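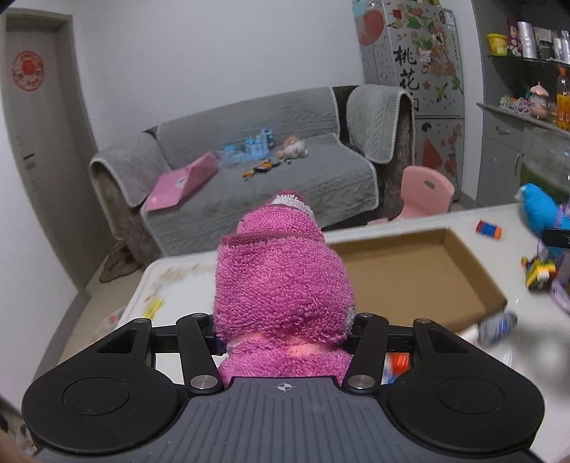
Picking up a folded terry item with the hand-held gripper, household session, Cundo programme.

Report of the visit to the Cundo household handling programme

The Equipment Safety Group visited the Cundo programme on Saturday, March 28, 2020 at the invitation of its operator, Darkonus. The visit followed a written notice that one of the programme's hand-held grippers had failed to open on release and had trapped the finger of the person using it. The injury was a bruise and a small cut to the side of the nail. It was treated on the spot and no working time was lost.

The Group was received by Volkan Güneş, who is responsible for equipment at Darkonus, and by Rafferty Iwasaki, who leads the household sessions. The morning was spent at the Espinoza workshop, where the grippers are put together and serviced. In the afternoon members observed a session in a family home.

Background

The programme records people carrying out ordinary tasks in lived-in rooms with a gripper held in the hand. The recordings are used to teach robot arms the same tasks. At the time of the visit 26 grippers were in use and 1,806 recordings had been accepted. Most of the work is with soft goods and small objects: towels, clothing, toys, packets and the like.

The finger pads are closed by a squeeze of the handle and opened again by a return spring. There is no motor. Mr Güneş told the Group that for this reason the gripper had been entered in the risk register as a hand tool, and had received the checks given to scissors and pliers. The entry was made in July of the previous year and had not been looked at again before the notice.

What happened

The user had picked up a thick bath towel, moved it across the table and let go of the handle. The pads stayed shut on the fabric. The user then tried to draw the towel out with the free hand, and when that did not succeed, pushed a finger in between one pad and the cloth. At that point the linkage freed itself, travelled a short way further in the closing direction and caught the finger. A second member of the session team squeezed and released the handle several times until the pads opened.

Mr Iwasaki's account matched the written notice in all respects but one. The notice stated that the gripper had given no trouble before. Mr Iwasaki said that two users had described the same gripper as "sticky" in the preceding week, and that he had passed this on by word of mouth. No entry could be found in the fault book. The Group makes no criticism of the users, who did as they had been shown.

Examination at the workshop

The gripper in question had been set aside in a labelled bag and was taken apart in the presence of the Group. Fine lint was packed around one of the lower pivots, wound tightly enough that it had to be lifted away with a pick. Beneath it the washer was scored on one face. The pivot on the other side was clean. With the lint removed and a new washer fitted the linkage moved freely, and it was worked 100 times on the bench without holding.

The washers are supplied by Fostine. A second packet from the same delivery was opened and measured, and no fault was found. The Group is satisfied that lint was the cause and that the scoring came after it, although it would have wished to see more than one worn washer before saying so without reserve. Three other grippers were picked from the rack at the Group's choosing. One of these also had lint at a lower pivot, in a smaller amount.

The service interval is set at 3,000 closures. This figure was arrived at on trials with wooden blocks and plastic bottles, before terry cloth and similar fabrics were brought into the programme. Nothing in the interval takes account of what is being handled. The gripper that failed was still well within it.

The household session

Members watched the handling of soft goods at a table and spoke with the users during breaks. The work was orderly and unhurried. Users kept the free hand away from the pads when closing. They were less careful when a piece of fabric clung after release — on two occasions the free hand went straight to the cloth, and once the fingers passed between the pads. When this was raised, the user replied that it was quicker than shaking the towel loose.

The instruction card carried in the session box deals with closing the gripper, charging the recording unit and thanking the household. It says nothing on what to do if the pads fail to open.

Matters agreed

Darkonus will clean and inspect both lower pivots on every gripper before the next session with fabric, and after each day of such work. A separate interval for soft goods is to be set by trial at Espinoza, and the figure sent to the Group when known.

The instruction card will be reprinted. If the pads do not open, the user is to put the gripper down on the table with the item still in it, keep both hands clear, and call the session leader. The gripper is then bagged and is not to be used again that day, even if it has freed itself.

Any remark that a gripper is stiff, slow or sticky is to be written in the fault book by the session leader before the team leaves the house.

Mr Güneş asked whether a guard might be fitted over the linkage. The Group would not object, but noted that a cover could hold lint in as readily as keep fingers out, and asked to see a sample first. The risk register entry will be rewritten under its own heading.

Matters outstanding

The washer from the failed gripper has been kept by the Group for further examination. The question of whether younger members of a household may try the gripper during breaks was raised late in the afternoon and was not settled; until it is, Darkonus has undertaken that they will not.

The Group thanks the staff of Darkonus and Espinoza, and the family who allowed members into their home.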